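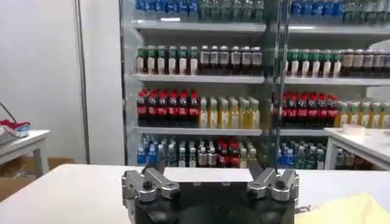
Vol. 16, p. 800

FOLDING, AUTOMATED (workplace)

Automated folding, in the garment trades, is the handing over to a machine of the job of turning a loose piece of clothing into a flat one of agreed size. The term covers both the fixed folding line, which has been common in large laundries for a long time, and the folding station, in which a pair of robot arms works at an ordinary table. This article deals with the second kind and with the people who work beside it. For the fixed line, see FLATWORK. For the moral question of whether a fitted sheet can be folded at all, see SHEET, FITTED.

Background

Folding is usually the last thing done to a garment before somebody else looks at it, and for that reason it has always been supervised out of proportion to its difficulty. Most adults can fold a shirt. Very few fold it the way the customer's contract says, and fewer still do so late in a shift. The trade dealt with this by means of the folding board, a flat piece of card or plastic around which the garment is wrapped, and by means of signs on the wall. The signs were laminated. The garments went on being folded the way the person at the table had learned to fold them at home.

Fixed folding machines solved the problem for towels, sheets and anything else that is a rectangle to begin with. They did less for clothing, which has sleeves. Small shops, rental houses and uniform services went on folding mixed goods by hand, and the job went to whoever was newest, least busy or known to complain the least.

The Loslow workroom

The case most often cited in writing on the subject is the garment workroom at Loslow, run by the uniform and rental firm Rendine. It is cited so often partly because the room kept good notes and partly because it let people in to read them. Before the arms came, 15 people worked there across two shifts, receiving returned garments, checking, mending, folding, bagging and sending them out. Folding was shared by turns. The rota for this was pinned up by the door and was, by all accounts, the most carefully read document in the building.

The firm brought in a folding station under the name Cosano. The name belonged to the project and never to the machine, a distinction the office made in several memos and the workroom ignored. Both were called Cosano from the first week, as was the table, and later the shelf where the finished goods were put.

What was asked of the station was modest. It was to take one garment at a time from a table, fold it to the house pattern, and leave it where a person could pick it up. The house pattern was known as the Takagi fold: sides in, hem up, a last turn to bring the piece close to square, with the neck label showing so that the size could be read from a stack. On paper the Takagi fold has five steps. Observation of the day shift showed that people had been doing it in three, in four, and in one instance in seven, and that every version had passed inspection.

This discovery held the project up for longer than any fault in the equipment. A machine can only be taught a fold that somebody is willing to call correct. The people of the workroom, who had gone years without discussing the matter, now found that they held firm views on it. A meeting was arranged to settle the order of the sleeves. It was followed by a second meeting.

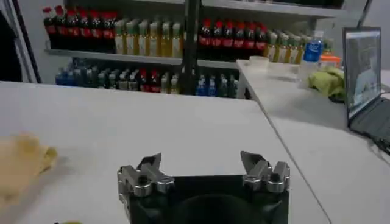 The version finally adopted was the four-step one, chosen because the night shift used it and the night shift had sent fewer people to the meeting, which was taken as a sign of confidence. The two steps that had been merged are still printed separately on the sign.

Division of labor

The usual prediction for a folding station is that it removes the folding and leaves the rest. At Loslow the rest turned out to have been holding on to the folding more tightly than expected. Hand folders had been checking for loose buttons, missing tags and things left in pockets, all without any of these tasks appearing in their job descriptions. A station that folds does not, unless asked, notice a pen. After one laundry pen had been folded neatly into the middle of a white coat and sent out, the checks were written down for the first time and given a name, a place in the order of work and a small rise in pay. Several workers pointed out that they had been doing this for years at the old rate. The office agreed that this was an interesting point.

The new order of work had the following posts:

Feeder. Lays the garment on the table, face down and more or less straight. "More or less" was later defined in a two-page note.

Checker. Goes through pockets and closures before the garment reaches the table.

Stacker. Takes the folded piece away, reads the label, puts it on the right shelf. Refolds it when needed and records that it was needed.

Tender. Looks after the arms, clears stoppages and starts the run again. This post was at first meant for a technician and was filled in practice by whoever was standing nearest.

Nobody at Loslow held the title of folder after the change. Folding still took place. It was entered in the records as refolding, even for garments that the station had never touched, and a visitor who knew the trade only from these records would have to conclude that every hand-folded shirt in the building was being folded again.

Pace

A practiced hand folder is faster than a folding station on any single garment, and enjoys saying so. The station's advantage lies in its lack of interest in what time it is. The Loslow target was 800 pieces a shift, a number set by the office before the station arrived and met in February, on a run made up largely of plain T-shirts. The workroom regarded this as a very fair test of plain T-shirts.

The larger effect was on the people's pace. Hand folding had come in bursts, with talk between them. Feeding a station is steady work, and a steady job leaves fewer natural places to stop. Within the first months the feeders asked for a break every 2 hours, which was granted, and for the arms to be paused during it, which took longer. The objection was that the arms did not need a break. The reply was that the feeders did not care to come back to a table with something half done on it and no memory of having put it there.

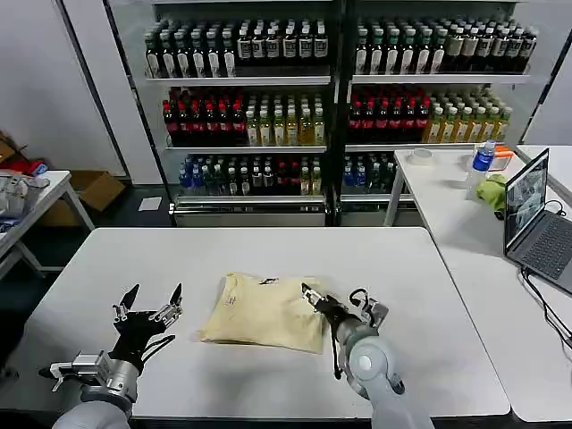
Quality and its definition are where most of the remaining disagreement lies. Inspectors at Loslow had judged a fold by looking at the stack from the side; a good stack was a straight one. The station made it necessary to judge a single piece, lying by itself on a table, and opinions differed as soon as this was tried. A pale yellow garment folded roughly square, the small black label near its top edge, would satisfy the Takagi pattern as written. An older hand will still look at it and reach over to smooth something. The station has a comparable habit, one hand pressing its fingertips onto the right edge of the piece while the other is held open and pointing up, a posture the stackers called "waiting to be asked" and took to imitating when the office came around. The final rule allowed a finger's width of error on any side. It did not say whose finger, and the matter was raised again when the hands were discussed.

Stoppages

Stoppages were logged under 16 headings, of which "other" was the most used. The common causes were slippery linings, garments fed two at a time, drawstrings, and table clutter. The last of these led to the rule that nothing was to be put on the folding table except what was to be folded. The rule was well kept on the folding table. Its effect on the surrounding tables, which had to receive everything the folding table had given up, was not studied.

Tenders soon learned to hear a stoppage coming and would often be on their feet before the arms had quit. This skill appears in no manual. When the firm prepared its training notes, the tenders were asked to write down what they listened for and produced a single line: "It goes a bit careful."

Reception

Rendine's own account describes the change as a success for all concerned. The workroom's account, kept in the back pages of the stoppage log, is more mixed. Sore wrists were mentioned less often, sore feet more. The loss of the rota was regretted by some who had complained about it most, chiefly because swapping turns had been the main form of trade in the building and nothing of equal value had replaced it. Workers who had disliked folding were pleased to be rid of it. Those who had liked it, a group whose existence the project had not allowed for, moved to mending or took over the odd sizes.

Odd sizes, maternity wear, anything with a hood and all aprons are still folded by hand at Loslow. The apron was attempted. Its entry in the stoppage log covers most of a page and ends with the word "strings," underlined.

See also: APRON; BREAK, PAID; FLATWORK; LABEL, NECK; POCKETS, CONTENTS OF; SHEET, FITTED.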